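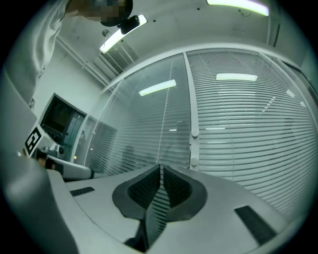
Striped blinds from the Hundska range

Hundska Striped Blind
Made to measure by Tramik

Hundska is our everyday blind for offices, workshops and spare rooms. Order it by the exact width and drop of your window. Inside-mount blinds are cut slightly narrow so they clear the frame on both sides, so please send us the size of the opening and leave the deduction to us.

Control: left or right side, cordless on request
Mounting: inside, outside or ceiling
Maximum width: 3000 mm
Brackets: 2 included, extra center bracket supplied on wide blinds
Guarantee: 6 years, home use
Lead time: 12 working days

Measuring
Measure the width at the top, middle and bottom and give us the smallest figure. Do the same for the drop and give us the largest. Use a steel tape.

Care
Dust with a soft brush or a vacuum on low. Wipe marks with a damp cloth and mild soap. Do not soak the headrail.

Spare parts
Brackets, end caps and control wands are sold separately under Hundska Spares. Parts for the older Sukedau blind do not fit.

Samples
Order up to 6 samples free of charge. They can also be seen at the Butkienė showroom, where the full stripe range is on display from September.

Made-to-measure blinds cannot be returned unless faulty.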